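The Second Grippers

The first pair of grippers broke in the week I moved to Wallareck. I had printed them too thin, and the left one split along the finger when I tried to lift a saucepan lid. I put the pieces in a bread bag and took them on the bus to Wultham, where there was a shared workshop up a flight of stairs and the people were said to be patient.

They were. They gave me a drawer and a key, and let me pay the 139 for the quarter in two goes. My father would have called it money down the drain. He had worked at Brorkeo until his hands went, and after that he could not open a jar or get his own dinner out of the oven, and he would not let me do it for him. He ate a lot of sandwiches. I was building the arm for his kitchen, though he had been dead for two years and the kitchen belonged to other people.

I called the arm Eze. It was bolted to a board at home and it could not do much. To teach it a job I had to do the job myself, holding a pair of grippers like the ones it would wear, over and over, until there was enough for it to copy. I had told myself 100 goes at each job. The first job was the oven.

It is harder than you would think to be slow in front of other people. My own hands wanted to do it in one movement, the way anybody does. I had to stop them and begin again, and think about where my wrists were. I thought about his wrists as well. He used to get the oven door down with the side of his fist and then stand there looking at the rack.

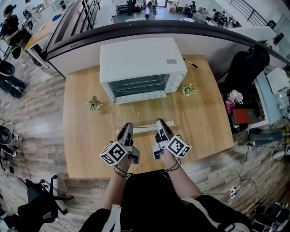
I stayed until the light had gone from the stairs. Somebody downstairs was sweeping, and asked if I wanted the big lamps left on. I said yes, for a bit.

On the bus back I wrote up the evening in the notebook. I put Jul 10, 2019 at the top and under it the things that needed changing – softer pads, a longer handle on the left, a better way of starting. I wrote that the rack sticks if you pull from one side. Then I wrote that he must have known that, and crossed it out, as it was no use to Eze.

At home I switched on at the wall and the arm came up off its board, as it always did, and waited. I made myself a sandwich. After a while I sat down opposite and started loading the evening's work.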